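홈 | 강의계획 | 강의자료 | 실습안내 | 과제제출 | 공지사항

로봇조작실습 제6강 강의노트
평행 그리퍼의 비교 평가

1. 실습 목적
본 강의에서는 양팔 로봇에 장착하는 평행 그리퍼를 동일 조건에서 시험하고, 그 결과를 비교하는 절차를 다룬다. 비교 대상은 Kastham 그리퍼와 Tisstead 그리퍼이며, 제어기는 Panganiban으로 통일한다. 제어기를 함께 변경한 시험은 비교 자료로 인정하지 않는다.

2. 평가 항목
가. 파지 성공률: 대상물을 집어 지정 위치에 놓을 때까지 떨어뜨리지 않은 시행의 비율
나. 재시도 횟수: 한 시행 안에서 손가락을 다시 벌린 횟수
다. 주변 교란: 목표물 이외의 물체를 움직인 정도
라. 영상 가림: 헤드 카메라에서 손가락 끝이 보이지 않는 구간의 길이

성공률만으로는 두 그리퍼의 차이가 잘 드러나지 않는다. 물체가 서로 겹쳐 있는 더미에서는 손가락 끝의 형상과 접근 각도가 결과를 좌우하므로, 다 항목을 반드시 함께 기록하여야 한다.

3. 시험 조건
조건별 시행은 10회로 한다. 매 시행 전 그리퍼를 완전히 벌린 상태에서 영점을 확인하고, 블록 더미는 손으로 다시 섞는다. 왼팔과 오른팔의 결과는 합산하지 않고 별도의 표로 작성한다. 한쪽 팔이 작업하는 동안 다른 쪽 팔은 대기 자세를 유지한다.

4. 기존 자료
Havport 실습실에서 수집한 시행 기록은 총 1268건이며, 이 가운데 헤드 카메라 영상과 관절 기록의 시각이 일치하는 774건만 분석에 사용한다. 나머지는 시각 동기 연습용으로 배부한다. 영상 없이 관절 기록만으로 성공 여부를 판정해서는 안 된다.

5. 작업 배치
돌기가 있는 블록은 윗면보다 옆면을 잡는 편이 안정적이다. 다만 더미 안쪽의 블록은 옆면이 막혀 있으므로 접근 방향을 미리 정하여 기록지에 기입한다. 모형 과일은 곡면 파지 비교에 쓰며, 블록 시험이 끝날 때까지 위치를 바꾸지 않는다.

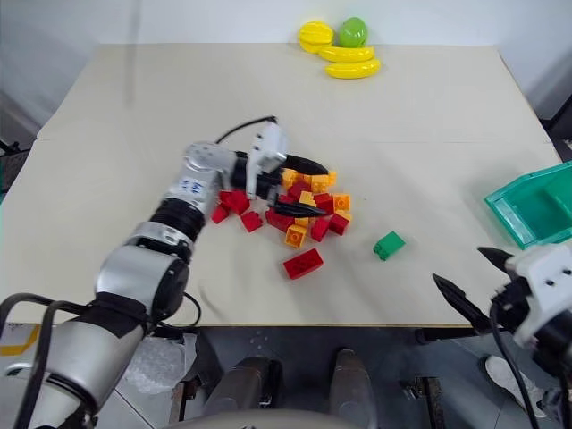
헤드 카메라 시점에서 본 빨간색·노란색 블록 더미와 양팔 그리퍼
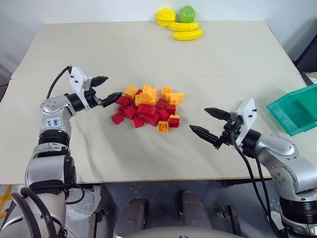 최종 수정일: 2022년 8월 1일

6. 보고서 제출
보고서는 조별로 한 부를 제출한다. 평가 항목별 표, 실패 시행의 분류, 그리퍼 선정 의견을 포함하며, 선정 의견은 800자 이내로 작성한다. 실패 시행은 접근 실패, 미끄러짐, 이중 파지로 구분하고 판단이 어려운 경우에는 미분류로 둔다. 중단된 시행도 삭제하지 않고 중단 사유와 함께 제출한다. 카메라 위치를 변경한 조는 변경 전후의 보정값을 부록에 첨부한다.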